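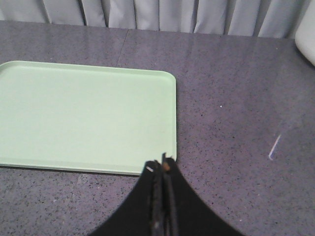
Green tray on the speckled worktop.

I have been trying to cut the echo in the kitchen since September. Hard floor, hard walls, stone top: a hand clap rang on long enough to make phone calls tiring. The method was simple. I clapped, recorded it on a laptop, and read the decay off the waveform. Each position got 2 claps and I kept the longer figure.

The low end is the awkward part. Below 200 Hz a thin absorber does very little, and moving the furniture changed nothing I could measure. Higher up, almost anything soft helps.
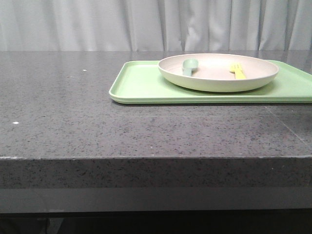 Vilgot Rustad lent me a Lirnosura panel, 30 mm thick, which I leaned against the wall opposite the door. The flutter went at once. The boom under speech stayed where it was. Chelsea Stockdale suggested leaving a gap behind the panel, and that shifted the useful range down a little, at the cost of floor space.

I repeated the set on Thursday with the fridge switched off, as its hum was hiding the tail of the decay. The corner by the door is still the worst spot. A second panel goes there next, with the same gap. 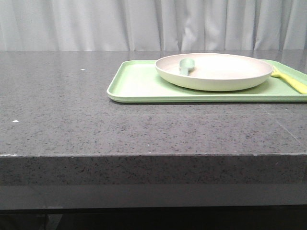

Dark worktop, pale curtain behind.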